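Home Browse Furniture Rooms Random entry
Search Prarum Go

Pushed-together table

A pushed-together table is a large table made by placing two or more smaller tables edge to edge and agreeing to call them one. It is found in offices, classrooms, church halls, and homes during the week of a big family dinner. Furniture makers have long sold better answers to the same problem, among them the drop-leaf table and the extending table, and people go on pushing tables together anyway.

The join

The line where the tabletops meet is usually called the seam or the join, and by people who have lost a pen in it, the gap. Its quality depends on the floor, the legs, and the patience of whoever did the pushing. 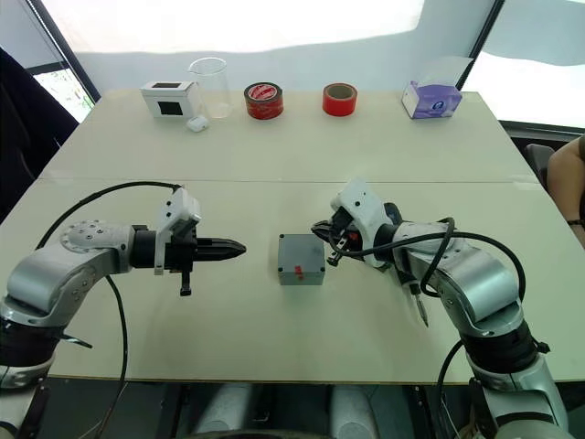
Joins are sorted by how well they behave. An open join lets crumbs through, a stepped join leaves one top higher than its neighbor, and a closed join does neither on a good day. The closed kind reads as little more than a line ruled across a light beige top, with a small grey box free to sit wherever it likes. Stepped joins are normally treated with folded paper under a leg. The paper works until someone sweeps.

Leen Shboul, whose short book The Second Table remains the only full treatment of the subject, measured her own dining room and found that two tables sold as the same height differed by the thickness of a coaster. She kept the coaster.

Color and finish

Two tables bought together will match for as long as they are kept together. One is then moved nearer the window, and the matter is settled.
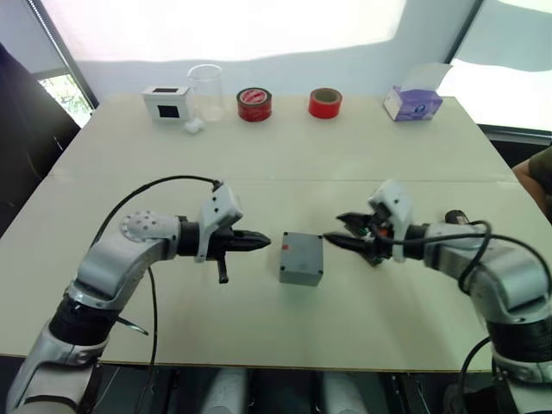 Pale tops are a common choice for shared rooms, partly for the light and partly out of optimism about coffee. Dark tops hide stains and show dust. Pale ones do the reverse, and their defenders point out that dust is the more frequent visitor. A large beige top against white walls also makes a room look tidier than its owners are. The Raneck catalog once listed its off-whites under 24 names, most of them kinds of oatmeal.

Matching an old top to a new one is seldom tried twice. The Grulier workshop offered a
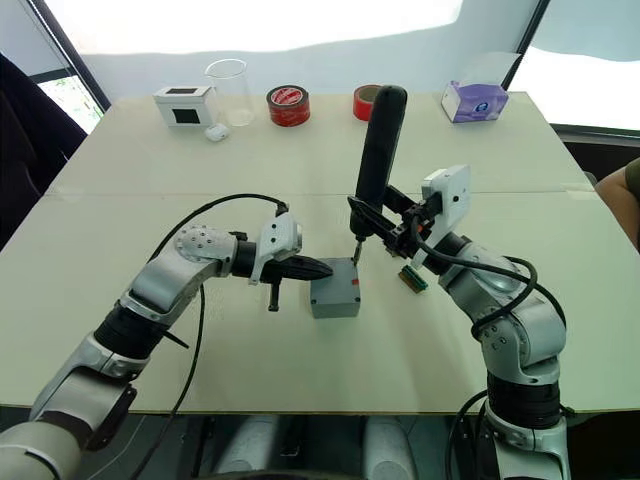 refinishing service for this purpose and withdrew it after a season of customers holding samples up to lamps. Tablecloths are cheaper, and cover the join as well, which is how glasses come to be set down on it.

Seating

The person placed at the join gets two sets of table legs and no good place for a plate. By custom the seat goes to a cousin. In offices it goes to whoever arrives last, which has been known to improve punctuality.

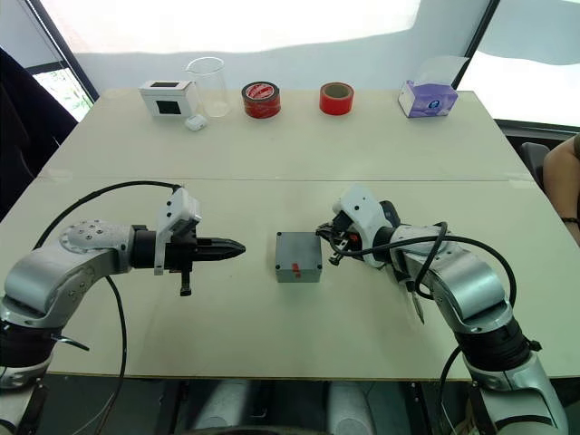

Separation

Pushed-together tables are meant to be temporary. Many stay as they are for years, and their owners come to speak of them in the singular. The Fakhoury rule, quoted by movers, holds that each half must be lifted by people who are facing each other and on speaking terms.

See also: Card table; Drop leaf; Folded paper; Trestle

Prarum Last edited 15 Jun 2023 Contact the editors Copyright Prarum Back to top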